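Peltine Spin Brush Cleaner: Three Months In

I should say up front that I was not expecting to like this. I have owned two electric brush cleaners before it. The first threw gray water up the bathroom mirror and went to the thrift store. The second lost its collar, the little rubber sleeve that holds the handle, somewhere in its first month, and the company would only sell me a replacement as part of a full kit. So when the Peltine showed up in my feed with 2,595 ratings and a video of a foundation brush coming out snow white after ten seconds, I rolled my eyes and kept scrolling. Then it went on sale at Vidurden and I bought it anyway.

What comes in the box: the motor handle, a clear bowl with a weighted base, a ring that sits on the bowl to keep the splashing down, eight rubber collars in different sizes, a charging cable with no plug, and a sachet of cleanser that is enough for one wash if your brushes are already fairly clean. The manual is one folded sheet. It tells you not to put the motor in the water four separate times and doesn't tell you how long a charge takes. I timed mine and it was a bit under three hours from flat.

The idea is simple enough. You push a collar onto the end of the brush handle, push the collar onto the motor, dip the bristles in soapy water, and press the button. It swirls. You lift the brush out of the water but keep it inside the bowl, press again, and it spins fast enough to fling most of the water off. Change the water, repeat with plain, done.

For big fluffy powder brushes it does this well. I have a bronzer brush that takes forever by hand, one of those dense ones where you think you've got all the soap out and then you squeeze it and there's more. On the Peltine it took two dips in soapy water and two in clean, and when I squeezed it over the sink the water ran clear. It was dry by the next morning, which is better than I get from hand washing and a towel. Fine. Credit where it's due.

Foundation brushes are another matter. The video shows one coming clean in ten seconds and I would love to know what was on it. Mine had a week of ordinary liquid foundation, nothing waterproof, and after ten seconds in warm water with the included cleanser it looked exactly the same color as when it went in. After a full minute it was lighter at the tips and still tan at the base. I ended up finishing it on my palm with dish soap, the way I always have. The spinning moves water around the outside of the bristles and does very little for what's packed down in the middle, and a dense flat-top brush is nearly all middle.

I tried it again with a solid soap rubbed in first, left for a few minutes, then spun. Much better. But at that point I've done the hard part by hand and the machine is a rinser. 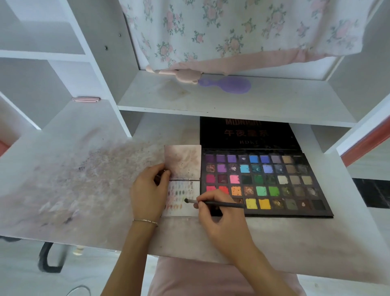 Now the small brushes, which are most of what I own. If you do eyes at all you know how this goes. You buy one crease brush, then another because the first one is always dirty, and a few years on you have a cup full of skinny handles and two that you use. I washed 17 in one go to see if the thing saved me any time, and the whole session took 22 minutes including setting up, changing the water, and wiping down the counter. By hand I'd call it about the same, possibly a little quicker, and I can do it in front of the TV with a mug.

Most of that time goes to the collars. The eight sizes sound generous, but three of them are so close that I couldn't tell them apart without trying each on a handle. The sizes aren't printed on them. You end up doing a lot of push, wiggle, no, push, wiggle, okay. Thin handles are the worst. The smallest collar holds a normal pencil brush, but my thinnest liner brush slid right through it, and wrapping the handle with a bit of tape worked only until the tape got wet. Anything with a tapered end wobbles, and a wobbling brush taps the side of the bowl with a noise like a cartoon woodpecker.

I would also be careful with anything long and floppy. One of my cheaper blending brushes came out of the fast spin splayed like a dandelion. It went back more or less into shape once I wet it again and smoothed it with my fingers, but I wouldn't put an expensive natural-hair brush in there without trying the low speed first. There are two speeds. The button for both is the same button, so you have to cycle past the fast one to turn it off. I do not understand this choice and I have complained about it out loud in my own bathroom more than once.

About splashing. The ring helps, and this is the first cleaner I've used that doesn't need a raincoat. It isn't perfect. If you lift the brush too high before you press the button you get a neat line of water across your shirt. Keep the bristles well below the rim and you'll be okay. Fill the bowl only a third of the way, whatever the line on the side says. The line is wrong.

Noise is moderate. Lower pitched than an electric toothbrush and a bit louder. I wouldn't run it at 6 a.m. with someone asleep on the other side of a thin wall.

I also borrowed a Troncoso to compare. That's the silicone bowl type with no motor, just ridges and bumps, and it costs a small fraction of what this does. On foundation brushes the Troncoso won easily. You can press the bristles down into the ridges and feel the makeup come out. On big powder brushes the Peltine was quicker and dried them far better. On small eye brushes I would call it a tie, with the Troncoso ahead for anything the collars can't grip. If I could keep only one, and I was paying full price, I'd keep the one with nothing to charge.

As for the ratings, I read through a good chunk of them before I wrote this. A lot of the five-star ones were written the day the box arrived, and plenty of those say some version of "can't wait to try it." The lower ones are more useful. Several people mention the battery getting weak, and I can see the start of that. In the first weeks I could do every brush I own on one charge. Last time it slowed down noticeably near the end, and I had to plug it in before I could finish the rinse. It will not run while it's charging, so there I was with four soapy brushes lying on a paper towel.

The collars have held up, I'll give them that. None lost, none split. The bowl has gone slightly cloudy and there's a ring of something beige around the inside that I've stopped trying to scrub off.

Would I buy it again? On sale, if I mostly used big face brushes, maybe. At full price, no. It isn't junk, and it works better than either of the ones I had before, but that's a low bar and the ten-second claim is nonsense.

Good: powder brushes, drying, the splash ring, the heavy base.
Bad: dense foundation brushes, unmarked collars, one button for everything, battery.

Two and a half out of five. I'd go to three if they printed the sizes on the collars.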